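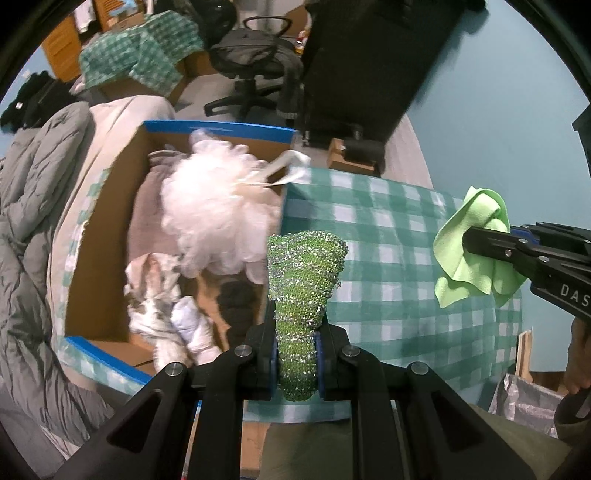
**Cloth or sponge for a stainless sink? (hard water)**

**limescale_lou** wrote:

OK so we moved out to Travham in July and the water here is like liquid rock. I had soft water my whole life and never thought about any of this! Now my kitchen sink gets a white haze by dinner even if I cleaned it that morning, and the faucet has a crusty ring around the base that I can't shift. I've been going back and forth between a scrubby sponge and a microfiber cloth. My sister-in-law swears the sponge is ruining the finish. What do you all use?

---

**dishpit_vet** wrote:

Cloth. I worked restaurant kitchens for 10 years and we never let anything scratchy near the good steel. White vinegar, wet the cloth, drape it over the spots, leave it and go have a coffee. Then wipe WITH the grain (look close, you'll see the lines).

---

**marigold77** wrote:

> never let anything scratchy near the good steel

Gotta disagree. Those sparkly mesh sponges are fine on my sink and I've had it since we redid the kitchen, which cost $210 for the sink alone so believe me I'm careful with it. Steel wool, no way. But a mesh sponge with plenty of dish soap and a light hand? Looks great. A cloth just pushes the haze around for me.

---

**dishpit_vet** wrote:

Tilt your head and look at it under a bright light. I bet there are swirls.

---

**marigold77** wrote:

Ha, I just went and looked. There are a few swirls. There are also kids in this house who drop forks in it all day so I'm not blaming the sponge!

---

**limescale_lou** wrote:

Is vinegar OK on the faucet too? Mine is a Zwahlen and the little booklet says no acids, which seems like it rules out everything.

---

**tuesdaybread** wrote:

I'd go with the booklet. Some of those coatings get dull and then you're stuck with it. For the crusty ring I'd try an old toothbrush and baking soda paste, and be patient, mine took 4 goes. Also dry the sink after the last dishes! Boring answer, I know, but if the water isn't sitting there it can't leave a spot.

---

**dishpit_vet** wrote:

Yep, agree on drying. I keep 2 cloths going, one for washing and one that only ever dries. No fabric softener when you launder them or they quit soaking anything up.

---

**marigold77** wrote:

Fine, I'll give you the drying cloth. I'm keeping my sponge.

---

**limescale_lou** wrote:

Update, 31 August 2019: vinegar on the sink only, cloth after dishes, and the haze is mostly gone!! The ring is still hanging on in the back where the toothbrush won't fit. Has anybody tried wooden skewers?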